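# Glass and cloth: the beaker table

Puspita Nugroho looks after our shared glassware, and this page is her corner of the Tunar gallery. It covers one table: two clear beakers, a glass stirring rod and the patterned cloth they stand on. Click through to the main index for the other tables.

The cloth has black lines with blocks of red, yellow, blue and white. Puspita bought it in December as the end of a roll, and it has been washed more times than anyone expected. Clear glass is easier to find against a strong pattern than on a plain white top.
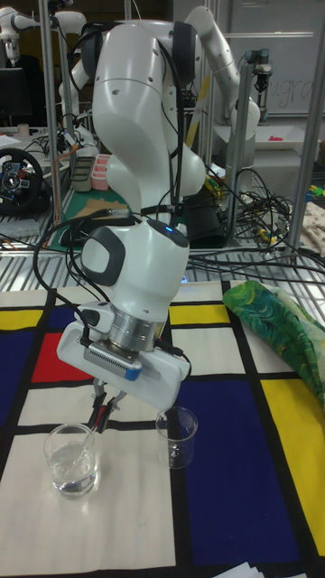 We buy most of our beakers second-hand. The last box came from Barros, a school supplier that was clearing its stockroom, and cost us 20 pounds including delivery. A few pieces had chips in the rim and went straight to glass recycling.

Stirring is done with plain water. Rods are kept to glass – Dirceu Vasconcelos tried plastic ones for a while and found they floated up and tipped out of the smaller beakers.
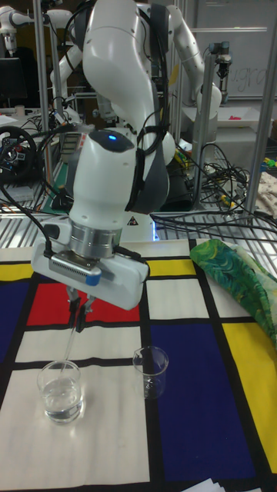 Washing up is simple enough. Warm water, a drop of washing-up liquid, a soft brush, then upside down on a rack overnight. Souad Fahmy dries hers by hand with a linen cloth, and they do come out with fewer marks. The printed measurements fade if you scrub them, so go gently on that side.

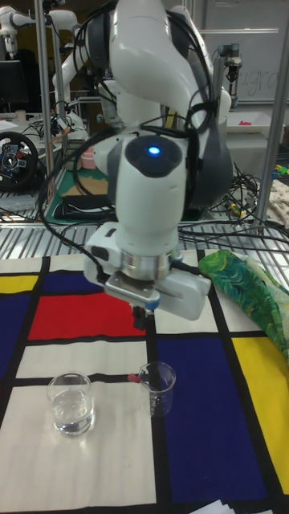

*Two beakers on the cloth, the wider one part filled with water. Green patterned fabric to the right.*

Prints of any picture in the gallery can be ordered from Rosângela Sampaio. Please quote page 305.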